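Journal > Bits and Pieces > Diary
12 November 2022, by the diary keeper at Maltano
5 min read

Slept in, made coffee, drank half of it standing at the window, and then decided this was finally going to be the day I sorted out the jewelry and hair stuff. I've been saying so since June. Every time I get dressed to go anywhere I end up digging in the same tin for the same clip, and every time I come up with a knot of beads and the clip still in there somewhere at the bottom.

So I tipped the lot out on the bed. My plan was to do it on the big table with good light, but the big table has the sewing on it (still!) and I wasn't about to move the sewing, so bed it was. I didn't even make the bed first. I just dragged the pink fleece down out of the way and left the cover all rumpled with the pillow shoved over to the side. I love that cover. It's the silliest thing I own, all those wavy bands and the giant cartoon face, and it cheers me up on a gray day like today, but I'll say this, it is a terrible surface for looking for small things. A red clip on a red stripe is gone. You have to pat around for it.

I fetched the red scissors because I was sure I'd have to cut something apart. I had my eye on the black beads. They've been in a heap ever since I moved, and whenever I pick up one loop three others come with it.
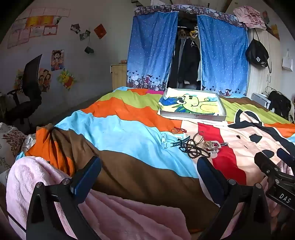

Maltano, November

I did not cut the black beads, I'm proud to report. I sat on the edge of the bed with them for most of a podcast, the one on old ferry timetables, and worked at them from the white bead outward. It's like untangling holiday lights. You get nowhere, you get nowhere, you say a bad word, and then a whole length slides free and you feel like a genius. When I got them out straight I hung them over the lamp and went and warmed up my coffee.

The light blue watch thing I still haven't decided about. I bought it at Tornby on a day when I was sure I was about to become a person who walks every morning, and I did walk, for a bit, and then it rained. It isn't doing any harm. But the strap catches on everything, and I think that's how half these knots get started in the first place. I put it in the bedside drawer by itself so it can't bother anybody.

Then the brown beads. I'd forgotten I even had them on the pile until I picked up a gold bracelet and they came right along with it. I used to wear those bracelets all together, all the time, and I liked the noise they made when I reached for things. Then I got a job with a keyboard and the noise wasn't so charming. I tried them on again today and shook my arm at the mirror. Still nice! I might wear them to dinner next week if I can remember where I've put them, and that is supposed to be the point of this whole business.

The hair clips I did last because they're the easy part. I'd figured I had two or three I use, and the rest I could hand on, but it never goes like that. I like the navy and white zigzag one far too much to give away and it hasn't got enough grip to hold my hair for longer than a bus ride. The see-through red one holds like anything. The little white one is so small I can't think what I ever used it for, maybe bangs, back when I had bangs. I kept it. I kept all of them, to tell the truth, so as a clear-out it was a flop, but as a sorting-out it went pretty well.
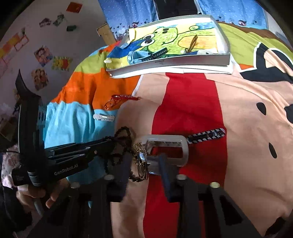 Where it all lives now

I've got one of those Bultanico boxes with the little dividers, which I'd been saving for buttons. Buttons can wait. Clips went in the front row where I can grab them with one eye open, bracelets behind, and the two sets of beads each got their own long slot so they can't get at each other in the night. The lid doesn't quite shut over the brown ones. I put a book on it.

After that I shook out the cover over the rug, in case of strays, and got one hairpin and a cracker crumb. Made the bed properly, folded the fleece, felt very smug, and lay down on it for an hour with my shoes off.

Soup for supper, the Jadoon lentil kind with too much pepper put in by me. The tin is empty and sitting on the kitchen counter, and I've already dropped a rubber band and two pens in it. Tomorrow I want to clear the sewing off the table, or at least find the other half of the pattern. Also need stamps, and lightbulbs for the hall.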